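The letter said a man in Wakovari had left me a house, and all I had to do was pay the transfer fee of 800 dollars. I rang the number expecting a recording. Taner Canpolat picked up on the second ring, eating something.

"You'll be wanting proof," he said.

"I'll be wanting a lot of it."

He posted a deed, a survey and a key. The key was new. The deed called my great-uncle a harbourmaster at Pultport, and I have seen Pultport. It has a boat ramp and a bait fridge.

## The drive

I went anyway, 329 kilometres with the heater stuck on. Mum reckoned I'd be back by tea, poorer. She'd never heard of any great-uncle Dönmez, but then she'd never heard of half the people who turned up to her own wedding.

Canpolat met me at the gate in a very good coat. The house stood behind him, which I hadn't planned for.

"Anyone can stand in front of a house," I said.

"Try the key."

It turned. I told him locks were cheap.

## The kitchen

He wanted me to sign at the table. Pale timber, a glare across the middle of it, the grain curling at one corner like water around a post. I knew that curl. I'd done my spelling on it at Gran's, and she'd told us the table went to the tip.

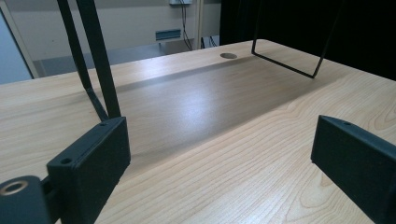
## The fee

"Seven hundred," I said.

"Eight."

"You could have bought that table anywhere."

Canpolat looked at his watch and uncapped the pen. I read the first page again, from the top, and asked him who'd witnessed it.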